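A Day at the Cuvorham Pottery Open House

Posted Apr 6, 2019

I have been meaning to get over to Cuvorham for years. My grandmother had a shelf of their plates in her kitchen, the everyday ones, and I ate a good part of my childhood off them without once turning one over to see who made it. So when the pottery put up a notice that it was opening its doors for a day, I filled the tank, packed a sandwich I didn't end up needing, and took the river road through Kerkby, which is longer but so much prettier (and there's a bakery).

Parking was in the field behind the drying sheds. It had rained overnight, so wear boots if you go to the next one, which they told us will be in August. Entry was 2 dollars, paid into a cookie tin at the gate, and that got you a paper map and a sticker for your coat.

They took us around in small groups, starting with the clay store. I could have stayed there all morning. It smells like a cellar and a riverbank at once, and it's cool and dim, with the clay stacked up in gray blocks under damp sacking. Our guide let us each pull off a lump to squeeze while she talked, and most of us were still squeezing it an hour later.

Next came the throwing room and the molds, and then the kilns. The big one, which everybody there calls Ko, holds 2000 pieces when it's fully packed. It was cooling from a firing, so we could only stand at the rope, but even from there you could feel it on your face! I asked how long it takes to load and was told it depends entirely on who's loading. Flat things are the worst, apparently. A saucer looks like nothing at all, and yet it will warp if you so much as look at it sideways, and they lose more of those than anything else they make.

The painting room was my favorite, and I think it was everyone's. Long tables under north windows, jars of brushes, and hardly any talking. The painters work the flower patterns freehand, turning the piece with one hand and bringing the brush down with the other, and no two come out quite the same. One of them let me try a leaf on a broken tile. Mine looked like a bean. She was very kind about it.

Lunch was soup and rolls in the old packing hall, where they also have a little display about Skasitz, the village whose painters' patterns the pottery first copied. I'd have liked more on that, and a few chairs to sit on while reading it. The seconds shop was at the end of the tour, naturally, with 300 pieces set out on trestles and a very polite scramble going on around them. I came away with two bowls and a butter dish with a crooked lid, and I'm still thinking about a blue jug I put back.

If you go, get there early and leave room in the car. The bakery in Kerkby closes at three.

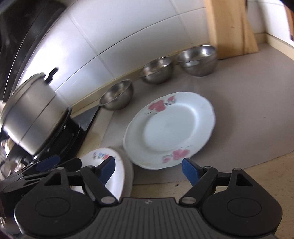
Small white saucer with a blue, yellow and red floral pattern near the rim.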